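# Small kitchen, black table

The Detdale catalog promises a "complete prep corner" that fits on one tabletop. I have heard that before, mostly from people selling tabletops. I went through 522 pages of their storage ideas and came away with 2 I would consider using. The drawer box is one of them, and I still have doubts about it.

My complaint with most gallery pages is that everything gets shown shut and lined up. A drawer nobody has pulled open tells you very little about whether you'd want it by the cutting board. 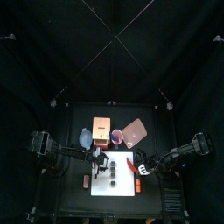 **Postau Uddin**
*Gallery editor, Prirmont Home Pages*

Light wooden box at the back, pinkish-red drawer out a little. I like the color. I am less sure about giving that much height to one drawer when the bowl and the cup have to stand on either side of it.

The pink cup has a blue-handled utensil leaning in it, and one utensil is about what I'd trust it with. Load up a light cup and it goes over. The pink tray takes plenty of room for something with nothing on it.

Four dark cubes in a column on the white board, red knife over by the right edge. A white board looks sharp against a black table, I'll give them that. Ask me again after a month of beets.

The catalog says a setup like this suits "any cook." I'd say it suits a cook who makes one thing at a time and washes up right after. My own counter has never looked this tidy, even at 6 in the morning.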